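Bed-Making and Linen Turnaround Staff, Seasonal

Trarholm Guest Rooms

Part-time and full-time, July through the end of the season

We are looking for people who can make a bed. We realize everyone who has ever lived with a parent believes they can make a bed. We have met a good number of these people, and several of them folded a fitted sheet into a ball and sat on it.

About us

Trarholm is a guesthouse with two outbuildings, Skallari (the long one, by the road) and Skurnalby (the one up the stairs that guests complain about until they see the view). The rooms are small and the beds are not. When the house was furnished, somebody had a strong preference for large beds, and we now live with the result, mostly by walking sideways.

We do not do hotel white. Every bed gets a mix of blankets and covers in whatever patterns we have collected over the years. Stripes, clouds, checks, a faded thing with sailboats. Guests like it. They write to us about it. What they don't write about is who has to make stripes and clouds look like a decision, and that would be you.

What the job is

You will work the changeover between checkout at 11 and check-in at 4. In that window you will:

Strip beds and sort what comes off them. Sheets and pillowcases go in the laundry carts. Blankets get looked over first and are washed on a schedule, or sooner if a guest has had breakfast in bed, which we don't serve and can't seem to prevent.

Check bedding for things guests leave behind. Socks are the usual. Phone chargers, earrings, paperback books, one retainer. Everything goes into a bag with the room name on it, including the single sock.

Make up beds to the house layout. There is a card in each linen closet. It says which blanket goes on the bottom, which goes folded across the foot, and how far the top sheet turns down. The card is right even when you have a better idea.

Shake, fold and put away the spares. We fold in thirds and then in half. If you were raised to fold in half and then in half again, we won't hold it against you, but we will notice from across the room.

Straighten the rest of the room. Curtains, lamps, the chair that people insist on dragging to the window. You won't be scrubbing bathrooms. There is a separate crew for that and they are paid more, as they should be.

Saturday is the big day. Most of the house turns over at once and everyone works. Please don't apply and then tell us about your standing Saturday commitment.

Who we want

No experience is needed. We would take a careful beginner over somebody who spent years doing it fast and badly. You should be able to stay on your feet for a shift, lift a full linen bag, and climb the Skurnalby stairs while holding it. There are two landings. Use them.

It helps if you have some eye for a crooked line. A striped blanket shows everything. A plain one will forgive you an inch or so, but stripes that head off toward the pillow at an angle can be seen from the door, and so can the lump where the sheet underneath has given up. Clouds are kinder. Put a beginner on clouds. 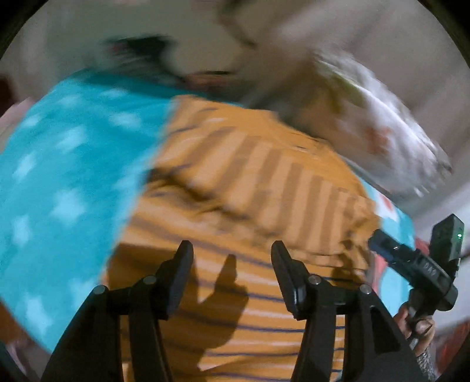 You should also be fine working in pairs. Two people can do a large bed in one of our small rooms if they agree early on who is standing where. Most of the disagreements on this job are about corners, and most of them are over by lunch.

Things that won't help your application: a long letter about your passion for hospitality, a photograph of your own bed, or the phrase "detail-oriented" in an application that spells Trarholm three different ways.

Pay and hours

Shifts run from 10:30 to 4:30 with a paid lunch. You can work 3 days a week or 5, and you pick before the season starts. Hourly pay is printed on the sheet we send to everyone who applies, and it's the same for all new starters, so there is no haggling and no secret number. Anyone who stays through the last changeover gets a 600 dollar end-of-season bonus. We went through almost 2,000 bed changes last season, so you will have earned it.

Lunch is soup, bread and whatever the kitchen made too much of. Staff may buy retired blankets at the end of the season for very little money. There is usually a polite fight over the good ones.

We supply aprons. Bring your own shoes, closed at the toe, with soles that don't mark the floor.

How to apply

Send us a short note with your name, the days you can work, and whether you prefer Skallari or Skurnalby. (Everyone says Skallari. We ask anyway.) Tell us about one job you have done, paid or not, where you had to do the same thing over and over and still do it properly. A paragraph is plenty.

If it looks like a fit, we'll invite you to a paid trial morning. You'll make up a few beds with one of the regular crew, fold some spares and eat the soup. After that we will both know.

You can also drop a note at the front desk any day before 4. Please don't stop by during changeover on Saturday. You'll be handed a pillowcase.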